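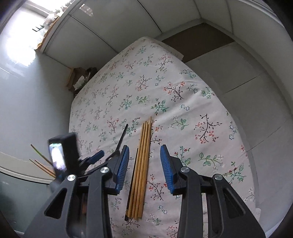
February 9, 2020

Chopstick day! I have been putting this off since October and I finally did it, and now I'm in such a good mood that I want to write it all down before I start dinner.

It started with the drawer. I went in for the peeler and the whole thing jammed again, the way it does when a chopstick turns sideways at the back, and I thought, right, that's enough. So I pulled the drawer all the way out, carried it over to the ironing board (the flowered cover is so faded now, but I love it and I won't be talked into a gray one) and started sorting right there. It's the perfect height! I don't know why I ever bend over the kitchen table for this kind of job.

There were 28 chopsticks in that drawer. Twenty-eight! I kept finding more, under the foil, inside the rolling pin sleeve, one in with the birthday candles. Most of them are the light wooden ones, and I put those together by length and feel, thin ends one way and thick ends the other. The dark ones are harder because I've only got a few and they don't all match. I ended up with a little bundle of four light ones and a dark one lying alongside, and I liked the look of it so much that I've decided it can stay a set. Who says they have to come in twos? The dark one can be for stirring. It's a great stirring stick, long enough for the tall jar and it doesn't scratch.

The light ones I'm pretty sure came from Plirley, that tiny shop up the hill that smelled of tea and cardboard. I bought a pack of 20 there for the noodle party and felt very grand about it. We had broth all over the rug and it was one of the best nights we ever had in the old apartment. I must make that broth again. More ginger next time, and don't skimp on the scallions.

I threw out 3 that had split at the tips. I oiled the rest with a dab of the Bilden board oil, and oh, the color that came up! Like toast. I rubbed each one with an old sock and laid them out on a dish towel by the window, and I kept going back to look at them, which is silly, but there we are.

The drawer itself got a good wipe and a new liner. I cut it a little short on the left side. I'll fix it when I do the spoons.

Things to remember: rubber bands, more board oil, and find out whether the tall crock is still in the Grukent box in the closet. It would look lovely by the stove with all the long ones standing up in it.

Noodles tonight, obviously. Water's on.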